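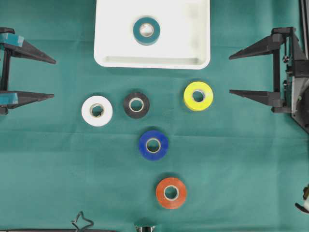
드디어 나옵니다! 재발매 레이블 스켄두스(Skendus)가 오름즈비(Ormsby) 라디오 녹음을 정식 음반으로 낸다고 어제 오후에 공지를 올렸어요. 작년에 여기서 한 번 소문만 전하고 그 뒤로 소식이 뚝 끊겨서 저도 반쯤 포기하고 있었는데, 이번에는 곡 목록 일부까지 같이 올라왔으니 믿어도 될 것 같습니다. 발매는 5월, LP 두 장짜리와 디지털로 나온다고 해요.

처음 듣는 분들을 위해 짧게 설명할게요. 오름즈비는 북쪽 호숫가의 작은 마을인데, 1970년대에 주민들이 직접 돌리던 지역 방송국이 있었습니다. 낮에는 날씨와 배편 안내가 나가고, 저녁 여덟 시가 되면 그냥 동네 사람들이 스튜디오에 와서 노래를 했대요. 원주민 언어로 부른 컨트리, 교회 노래를 기타 한 대로 바꿔 부른 것, 바이올린 춤곡, 그리고 제가 제일 좋아하는, 록이라고 해야 할지 포크라고 해야 할지 모르겠는 십대 밴드들까지요. 방송국이 문을 닫으면서 릴 테이프가 여기저기 흩어졌고, 그중 상당수가 마을 학교 창고에 들어가 있었습니다.

## 테이프 361개, 그중에 들을 수 있는 건

스켄두스가 밝힌 숫자를 보면 창고에서 나온 릴이 모두 361개, 그 가운데 소리를 살려낸 것이 251개입니다. 저는 이 비율이 꽤 높다고 봐요. 비슷한 시기의 지역 방송 테이프를 몇 번 만져본 적이 있는데(취미 수준입니다, 오해 없으시길) 접착층이 끈적하게 녹아서 재생 헤드에 들러붙는 일이 정말 흔하거든요. 나머지 릴은 상태가 나빠서 손대지 않고 보관만 한다고 합니다. 나중에 더 나은 방법이 생기면 다시 열어보겠다고요.

디지털 변환은 코데티(Codetti)라는 작은 복원 스튜디오가 맡았습니다. 이곳 작업은 작년에 나온 항구 합창단 음반에서 들어봤는데, 잡음을 싹 지우지 않고 방의 공기를 남겨두는 쪽이에요. 공개된 맛보기 한 곡에서도 노래가 시작하기 전에 의자가 삐걱거리고 누가 기침하는 소리가 그대로 들립니다. 전 그 기침이 너무 좋아서 다섯 번은 돌려 들었어요. 노래는 2분 조금 넘는 느린 곡인데 2절에서 뒤쪽 누군가가 화음을 넣다가 음을 놓치고, 놓친 채로 끝까지 갑니다. 요즘 같으면 당연히 다시 녹음했겠죠.

## 마을 쪽 이야기

이번 공지에서 음악만큼 반가웠던 건 권리 문제를 정리한 대목이었어요. 예전에 이런 녹음이 음반으로 나올 때는 "작자 미상, 전승곡"이라고 적고 넘어가는 일이 많았잖아요. 부른 사람의 딸이나 조카가 같은 동네에 멀쩡히 살고 있는데도요. 스켄두스는 곡마다 가족을 찾아 계약서를 새로 썼고, 연락이 닿지 않은 곡은 이번 음반에서 뺐다고 합니다. 가사는 원어와 영어를 나란히 싣고, 원어 표기는 마을의 언어 교실에서 확인했대요. 가족이 원하지 않아서 빠진 노래도 있다는데, 어떤 곡인지는 적혀 있지 않습니다. 궁금하긴 하지만 묻지 않는 게 맞겠죠.

변환한 파일 전체는 마을 학교에 돌려줬고, 학생들은 도서실에서 언제든 들을 수 있다고 해요. 음반에 실리는 건 그중 아주 일부라서, 솔직히 그 도서실이 좀 부럽습니다.

불만도 하나 있어요. 해설 책자가 LP에만 들어갑니다. 디지털로 사는 사람은 가사만 받고 긴 글과 사진은 못 봐요. 배송비가 음반값에 맞먹는 지역에 사는 팬도 많은데 PDF 하나 넣어주면 안 되나 싶어서 저는 메일을 보내놨습니다. 답이 오면 이 글에 덧붙일게요.

## 공연도 있습니다

발매에 맞춰 플루카노(Plukano)에서 감상회 겸 공연이 한 번 열립니다. 플루카노는 전에 제가 의자가 너무 딱딱하다고 투덜댔던 그 공연장인데요, 좌석은 355석이고 이번에는 뒤쪽을 입석으로 열어서 400명 가까이 받는다고 하네요. 1부는 복원한 녹음을 큰 스피커로 그대로 틀고, 2부에서는 오름즈비 출신 젊은 밴드가 옛날 방송에 나갔던 곡 몇 개를 자기들 식으로 연주합니다. 입장은 저녁 일곱 시부터, 시작은 여덟 시. 옛 방송 시간에 맞춘 거라면 꽤 귀여운 선택이에요!

표는 이달 말부터 공연장 창구와 홈페이지에서 살 수 있고 가격은 아직 안 나왔습니다. 오름즈비 주민은 무료이고, 마을에서 출발하는 버스도 한 대 준비한다고 해요. 녹음에 참여했던 분들 중 몇 분이 오실 수도 있다는데 공지에는 "건강이 허락하면"이라고만 되어 있어서, 누가 오시는지는 당일 가봐야 알 것 같습니다.

저는 당연히 갑니다. LP도 예약했고요(통장 잔고는 보지 않기로 했어요). 혹시 예전에 오름즈비 방송을 직접 들었거나, 집에 그때 녹음해 둔 카세트가 있는 분이 계시면 스켄두스에 연락해 보세요. 릴에는 없는 방송분을 아직 찾고 있고, 카세트는 복사한 뒤 원본을 돌려준다고 합니다. 라벨에 아무것도 안 적힌 것도 받는대요.

맛보기 곡은 스켄두스 홈페이지 첫 화면에 있습니다. 음량이 꽤 작게 올라와 있으니 이어폰으로 들으세요.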